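About Callix

A small school for people who want to sing together 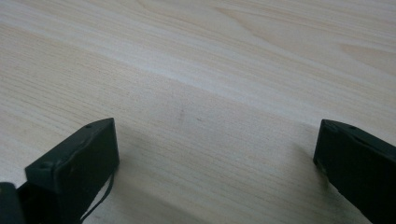
We teach grown-ups to sing in harmony, and we have the best time doing it! Callix started with 8 people, a borrowed piano with two sticky keys, and a stack of songbooks that Wendelin Brunner had been carrying from apartment to apartment since college. Wendelin had been teaching middle school music for years and kept hearing the same thing from parents at concerts: "I used to love that." So one May he put up a notice at the library, the bakery and the laundromat, and the first group met the following week.

Most of them hadn't sung in front of another person since they were kids. By the end of that first evening they had a three-part round going (a bit wobbly in the middle, with a very strong finish), and they all wanted to know when the next one was. We still open every beginner course with that same round.

These days we run 17 groups a week, from absolute beginners to Stillix, our chamber choir, which sings without a conductor and argues happily about tempo. In between there's a daytime group, a low voices group, a group for parents with babies on their laps, and the Saturday morning drop-in, where you pay at the door and sing whatever is on the stands. We love the drop-in. Some weeks it's mostly regulars, some weeks a whole birthday party walks through the door, and either way we've got four parts by eleven o'clock.

How we teach

You don't need to read music to start. We teach by ear first, one line at a time, and the sheet music comes out when people begin asking for it (they always do, usually around the fourth week). Reading classes are included in the course price, so you can join one whenever you get curious.

There are no auditions for any group except Stillix, and even that one is more of a long chat with some singing in it. If you were told as a child to mouth the words, please come! Benedikt Bachmann teaches a course called Finding the Note for people who believe they can't carry a tune, and it's the one class that every teacher here has asked to sit in on. He works slowly, he hums a lot, and he has a huge collection of songs that use only three or four pitches.

Groups are capped at 32 singers. We tried bigger ones in our second year and the sound was grand, but the altos at the back couldn't hear the basses and we couldn't learn names fast enough. So we split them up and have kept to the cap ever since.

Who we are

Wendelin still directs the school and teaches the Monday beginners. Gemechu Kassa leads the daytime group and the low voices, and he arranges a good half of what we sing. If you've ever gone home with one of our songs stuck in your head, it was probably his. He grew up singing in church, plays bass guitar, and will happily rewrite a tenor line during the tea break if it isn't sitting right.

Ferdinand Pichler accompanies on piano and looks after the library, which has grown to 2,108 pieces, all sorted by voicing and by how hard the entrances are. Members can borrow anything for a month. He also writes penciled notes to future singers in the margins, so do look for those.

Darius Vasiliu joined us to start the babies-on-laps group and now runs the office as well. When you email, you'll hear back from him, and he's the person to ask about fees, step-free access, missed weeks and switching groups. Please do switch if the first one isn't a fit. Plenty of our members took two tries to land in the right row.

Where we sing

We have two rooms above the old Antoniadis shoe store, with the entrance around the side and an elevator just past the stairs. The bigger room has a high ceiling and a lovely ring to it, especially once the coats are off. The smaller one is drier and better for reading classes, where you want to hear exactly what's going on. Tea and coffee are free at every session.

Twice a year we all sing together at Umetti Hall, every group on one stage, with family and friends filling the seats. Nobody has to perform, and some of our longest-standing members never have. They come, they sing with their group all term, and they sit in the audience and join in on the last song from there.

Come and try it

Your first session is free in any open group. Pick one from the timetable, send Darius a quick note so there's a songbook waiting, and wear something you can breathe in. Evening groups start at 7:00, and the door opens at 6:40 for anyone who likes to settle in first.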